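Malwood Fabric Cover for Robotic Hands, Black

Order no. 972 – in stock 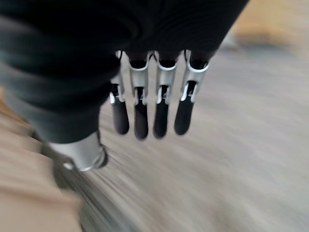
What it is for

The Malwood cover is a soft sleeve in black fabric which goes over the palm and the back of a robotic hand. The fingers remain free. On a hand with four fingers in a row and a thumb, the front edge lies just above the finger joints, so the metal brackets can move as before and you can still reach the hinges for cleaning.

We sew these covers in our workshop in Prikville. The first ones were made for our own test bench, where dust and small threads were always going into the palm of the hand. Later other laboratories asked for them, and now it is a normal product in our shop.

Fabric and fit

The fabric is called Eder. It is a woven cloth with a little stretch in one direction, matt, and dyed black all through. The cover is cut wider than the hand on purpose. You will see folds on the side and a thicker part over the base of the thumb. Please do not pull the cloth tight there. The thumb needs this extra room when it turns inwards, and a tight cover will wear out at this place first.

The front edge is rounded and has a double seam. It should end before the first joint of the fingers. If the edge hangs over the joints, the cover is one size too large, or it was put on too far forward.

Sizes

Small – for hands with a palm width up to 80 mm
Medium – for hands with a palm width up to 95 mm
Large – for hands with a palm width up to 110 mm

Measure the palm at the widest point, without the thumb. If your hand is between two sizes, take the larger one. All three sizes have a sleeve of 300 mm, measured from the front edge to the cord at the wrist. The sleeve can be folded back once if your wrist is short.

How to put it on

Switch off the hand and wait until the fingers are without power.
Fold the thumb along the palm.
Pull the cover over the fingers, starting with the side of the little finger.
Bring the thumb out through the side opening.
Close the cord at the wrist, but leave enough place for the cables.
Open and close the hand slowly 3 times and look if the cloth goes between the joints.

Washing

By hand or in the machine at 30 degrees, with a mild soap. No softener, no dryer. The cover must be fully dry before it goes back on the hand. Black colour can come out a little in the first wash, so please wash it alone.

Please note

The cover protects against dust and light scratches. It is not waterproof and it does not protect against heat or sharp edges. It has no padding. For work with liquids we have the coated model Sumurach, order no. 664, with the same cut and the same sizes.

What you receive

One cover in the chosen size, one spare cord and a printed sheet with the fitting steps. The robotic hand is not included.

Delivery

Orders are packed in Prikville and normally leave us within two working days. Size Large in the Sumurach model is sold out and comes again in April. Unused covers can be sent back within 30 days – please keep the bag.

Page last changed: 1/20/21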